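What my hands learned from the trash task

I promised to write something about my new work, and now it is February already, so I will do it tonight with tea and without a plan.

For those who did not read the last post: I moved to Fenutham in the autumn and I work at Tully as an operator. My job is to show robots how to do things. I hold two handles, the arm follows my hands, and everything it does is recorded. Later the engineers train a model from these recordings. One recording is called an episode. On a good day I make 118 of them, on a bad day I don't want to say.

This month the task is cleaning up a table. The light trash lies on the wood, the bin stands on the same table, and the gripper must put one into the other. I thought it would be the easiest task of the year. My mother cleans a table while she talks on the phone and looks out of the window.
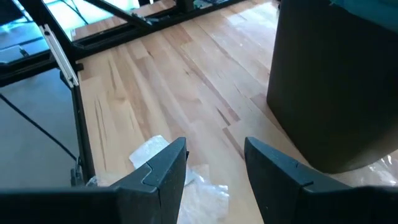 The first difficulty is that I feel nothing. When you take a thin plastic from a table with your own fingers, you push a little, it makes a fold, and you catch the fold. You don't know that you do this. I did not know it for my whole life! With the handles I have to do it by eye only. I go down until the tips almost touch the wood, I close slowly, and I watch if the plastic moves together with the fingers or stays where it is.

Mairéad Cullinane, who trained me, gave me one piece of advice which I wrote on paper and keep beside my screen: "Do not correct like a nervous person." If I miss, I should open, go up a few centimeters and come again calmly. When I shake left and right to find the edge, the robot will learn to shake left and right also. She came to us from Cisdale, where she taught arms to fold towels for 4 years, and her hands are very quiet.

The second difficulty is the bags. A bag is soft and it gives you a lot to hold, so it should be easier than a flat piece. But if you take it by the corner it hangs long, and then you must lift very high to pass the rim of the bin. Now I go into the middle of it, from above, with the gripper a little tilted.

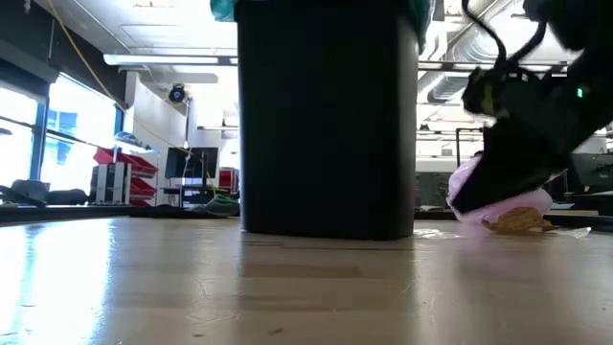

The gripper down in the pink bag, with the bin to the left.

We need 800 good episodes for this task before we can start with the next one, and we are 14 days into it. I throw away my own episode if I stopped to think for too long in the middle. The software we use, Asov, lets me mark it with one pedal, and my left foot is already faster than my right.

At home I catch myself picking up candy papers slowly, from above, with two fingers. My sister asked if my hand hurts.

Next time I will write about the apartment and the heating, I have still not forgotten.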